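Robot barista still in training, needs its hand held

2020-04-02

Plisel, the small automation shop in Bestum, has been teaching a robot arm to make a cup of coffee. The coffee maker already does most of that by itself, which leaves the arm with the parts people do half asleep: open the lid, put a pod in, close the lid, press the button, fetch the mug.

The teaching is done by remote control. An operator moves a set of handles, the arm copies along, and everything it does is recorded so that a program can later try to do the same.
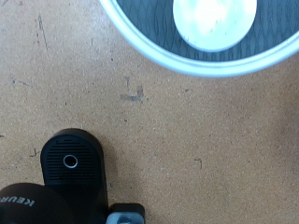
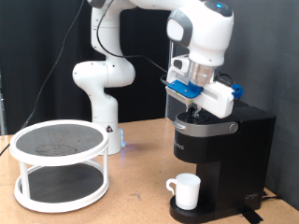
The company calls each recorded run a demonstration and says it has collected 353 so far. It wants 1020 before it lets the arm have a go alone. At the current pace that should happen sometime in July, assuming the operators can still look at a coffee pod by then.

A good demonstration takes 42 seconds. A bad one takes as long as the operator's patience holds out. The usual trouble is the lid, which a person flips up with a thumb and never thinks about again. Through a pair of handles it becomes a small project. Push too low and the whole machine scoots backward. Push too high and the fingers slide off and close on air, with great confidence.

Plisel first tried the older method, in which someone takes hold of the arm and walks it through the job like a dance teacher with a reluctant uncle. It was easier to learn, and new staff liked it. But their hands and sleeves kept getting into the camera view, and the program trained on those runs seemed to be waiting for a sleeve to show up before it would start. The handles were ordered soon after.

They come from Justell, which sells them in pairs, and the software that stores the runs is a package called Teoh. Teoh also lets the operator throw out a run by stepping on a pedal. The pedal gets a lot of use. Dropped pods go in the trash, both kinds of trash, though the company has started saving the ones where the operator drops the pod and then manages to pick it up again. Those turn out to be worth keeping, as a robot that has only ever seen perfect mornings has no idea what to do on a normal one.

Operators work in blocks of 50 runs and then swap out. The rule came in after it was noticed that runs made late in a long shift were getting sloppy, and that the arm, a faithful student, was picking up the sloppiness along with everything else. It had learned to pause in front of the button for a moment, exactly the way a tired person does.

Most of the practice is done without water, so very little coffee has come of all this. Staff get theirs from a second machine down the hall, which they work with their own hands.

Plisel has not said who would buy a robot that makes one cup at a time. The next task on its list is tea.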